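The Spare Room at Valstead — Bedding and Linen

Gallery by Carolina Ramalho

Welcome to my small gallery of the spare room. Many of you know the house at Valstead already from the kitchen pages, and some of you wrote to me that you wanted to see also the rooms for sleeping. I begin with this one, as it is the room I use the most for testing how to fold, store and change the bedding in a place which is not finished.

Please do not expect a hotel. The walls are waiting for paint, and the furniture came from three different homes. My aunt Benvinda Caldeira gave me the first set of linen in March, together with a long list of instructions written on the back of a calendar. I follow most of them. She folds everything in thirds, I fold in halves, and we have agreed to stop discussing it at dinner.

If you click on a picture you will see it larger. The captions are mine, and I ask your patience with my English.

The blue cloth and the sofa bed

A big blue cloth is easier to fold when it is first pulled out wide. I was taught to hold it by the corners and let the middle hang, then to bring the corners together before putting anything down. The sofa bed has a beige cover and a long cream cushion, and at its end stands a large cardboard box.
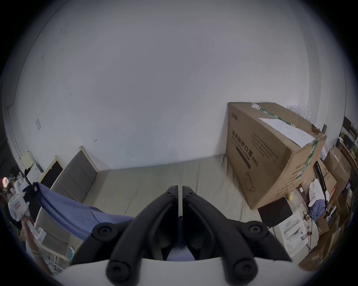
For cloths of this kind I use only the shelf in the corridor. The drawers in the room are too shallow and the pile becomes crooked. Benvinda keeps hers rolled, like towels, and she says that a rolled cloth gets fewer hard lines. I tried it for one month and I must say she is right about the lines, but the rolls fall out each time I open the door of the cupboard. So I went back to flat folding, with the heaviest pieces at the bottom.

A reader asked me which washing programme I choose. For coloured cotton I stay at a low temperature, and I turn the cloth inside the basket before hanging it so that it does not keep the shape of the drum. I iron only the things which guests will see. My mother would not approve of this, but she lives far away and she does not read the gallery.

The bed with the grey headboard

Beige is my favourite colour for a fitted sheet in this room. White looks too cold against the big white wall, and the grey of the padded headboard goes well with something warmer. The headboard has vertical channels and a frame of pale wood. I brush the channels with a soft clothes brush, from the top to the bottom, always before I change the sheet and never after.

With fitted sheets I start at the two corners near the wall, then I walk around to the other side and pull. A few soft creases stay in the middle and I leave them alone. They go away when somebody sleeps there! The folded blue cloth can stay on the bed until all is ready — there is no need to carry it in and out.

The marks on the wall will be covered when we paint. I have bought a sample pot and it has been standing in the corridor for longer than I want to admit. 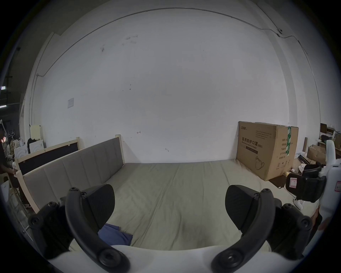
Small notes for visitors of this page

The pictures may be used for private purposes, for example if you want to show a friend how the furniture is placed. For other uses please write to me first.

I do not sell linen, and I cannot send samples. Questions about folding are always welcome, also the difficult ones about round tablecloths, for which I have still not found a good method.

The next gallery will be of the corridor shelf, with the towels and the winter blankets. Benvinda has promised to come and check my piles before I show them to anyone.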